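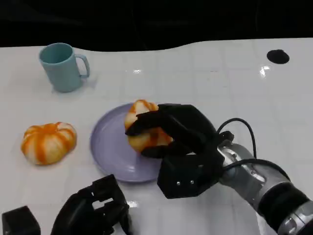

Why does the hand close on a torque limit instead of closing to a fixed finger angle?
Each finger stops when its own motor current reaches the limit, so one grasp command can be used on objects of different widths without entering their sizes beforehand.

Two-Arm Tabletop Manipulator: Project Report
Kwabena Essien
Built at the Firkstead shared workshop

1. Scope

The goal of the project was a two-arm manipulator that can pick up light household objects from a table and place them on a plate. The work covered mounting, wiring, hand control and a short set of grasp trials. Object recognition was left out. The operator selects the target by hand in the control program, and the program moves the arm to a point above it.

The project was limited to parts that could be bought used or made on the workshop machines. The arms were bought used from Teixeira. The hand motor drivers came from Ninevel as bare boards. Both hands were assembled at the workshop bench over one term, the right hand first.

2. Mechanical layout

The two arms face the table from the same side, with a black hand at the end of each. The right arm is silver, with rounded joint housings and a thick black band between two of the segments. A dark connector joins the wrist to the hand. The hand can be removed by undoing the bolts at this connector, and the arm does not have to be taken off its base.

The finger segments are flat and boxy. Rounded segments were tried in the first version, but they were slower to make and hard to clamp for drilling. Flat faces give a smaller contact area on a curved object. The pumpkin was included in the test set for this reason: its ribs leave several narrow places where a flat finger can rest, and a grasp that lands between two ribs is different from one that lands on top of a rib.

Two small screws on the front face of the right palm block can be reached without removing the hand. The first palm design had its screws on the wrist side, and every adjustment meant taking off the whole hand.

3. Wiring

The cables leave the hand near the wrist and are run outside the arm. One forms a loop above the wrist. The other follows the top of the arm. Internal routing was considered and dropped, as the passage through the wrist joint was too narrow for the connectors.

The loop needs enough slack for full wrist rotation. On the first build the cable was 260 mm long between the wrist and the first tie point. This pulled tight near the end of travel and twice worked a connector loose. The replacement is 300 mm. No connector has come loose with the longer cable, but the loop can touch the table when the wrist is turned fully over, so the control program now refuses that position below a set height.

4. Control

The arm controller and the hand controller are separate programs. The arm program sends a "ready" message when it has reached the grasp point, and the hand program then begins to close. The thumb moves first and stops at a preset angle. The fingers follow and close until each one reaches its current limit.

An early version closed the thumb and fingers together. Light objects were pushed sideways before the grasp was complete. Moving the thumb first gives the fingers something to close against. This cost 565 ms per grasp, which was accepted.

The current limit was set by trial. At a low setting the object slipped during the lift. At a high setting the motors became warm and the finger joints flexed. The final value is stored in a text file so that it can be changed without rebuilding the program.

5. Test setup

The work surface is white and glossy with a faint grid. The grid was used to return objects to the same starting position between trials. The test objects were two orange and white toy pumpkins and a pale blue mug, with a round lavender plate as the target area. The mug was placed well away from the plate so that the arm would not pass over it during pumpkin trials.

Lights reflect from the table as small bright spots. They had no effect on the trials in this report, in which positions were entered by the operator. They would have to be dealt with before any camera-based detection is added. A matte mat from Temevton was tried for one session and removed, as it hid the grid.

6. Results

Pumpkin grasps from above and to the right were the most reliable. In this approach the thumb crosses the near side and the fingers curl over the top and back. Grasps from directly above failed more often, usually with one finger resting on the center dent and carrying no load.

Release was less consistent than grasp. The pumpkin sometimes rolled toward the rim of the plate when the fingers opened at full speed. Opening the thumb last reduced this.

The mug could be held by its body but not by its handle. The fingers are too thick to enter the handle loop at a usable angle.

The left hand was wired and could open and close on command. It was not used for grasping in these trials.

7. Remaining work

The finger pads need a soft covering. Thin rubber sheet has been cut but not yet glued. The left hand needs its own current limit, as its motors are from a later batch and stall at a different value. The height rule for the wrist loop is entered separately for each arm and should be moved to the shared settings file.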